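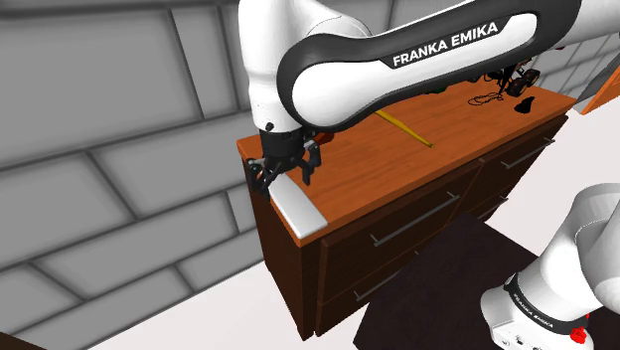

**Vundthorpe, 25/10/2022** - Prurov opened its simulation lab to visitors this week and let them watch a simulated robot arm handle objects on a wooden cabinet. The company is releasing this statement along with the doubts its guests raised, at the request of Flurska, the buyers' group that helped set up the visit.

Guests saw 5 tasks, all run in software. No physical arm was shown. Prurov says its control program, Mallet, finished 91 percent of its simulated attempts since June. It has not yet published the full list of attempts, and Flurska has asked for it.

"A number like that tells me how well the program does in a room the company built for it," said Luzius Holzer, who led the Flurska group. "My members have real drawers, bad lighting and people walking past. I'd like to see the other figure."

There is no other figure so far. Gilles Courtois, head of testing at Prurov, told guests that trials on hardware have been held at two sites and that the results are still being checked. He would not say when they will be out.

Much of the talk was about grip. Mallet has to place two fingers on either side of an object and decide how hard to close them. Eugénie Hamel, a packaging engineer in the visiting party, asked how the simulation treats friction on smooth surfaces and was told that it uses one fixed setting for each object.

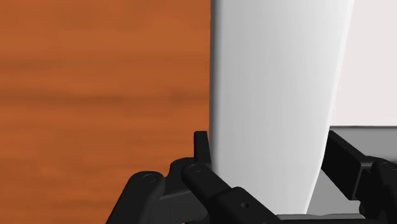
*The simulated gripper with its fingers on either side of a smooth white object. Open day, Prurov lab, Vundthorpe.*

"One setting is a guess," Hamel said. "It may be a good guess. I can't tell from a screen."

Almost 70 people attended. Prurov had first planned to take orders for Mallet at the event, but dropped the idea after Flurska objected. Pricing has not been announced.

Aurélien Marty, who runs the lab, defended the format. "We can try a task many times over without breaking anything," he said. "Then we take it to the real arm. Nobody here is claiming those are the same thing."

Flurska says it will not recommend Mallet to members until it has seen a hardware demonstration with objects picked by the visitors. Prurov has agreed to hold one - no date is set.

**Press contact:** Faustine Joly, Prurov, Vundthorpe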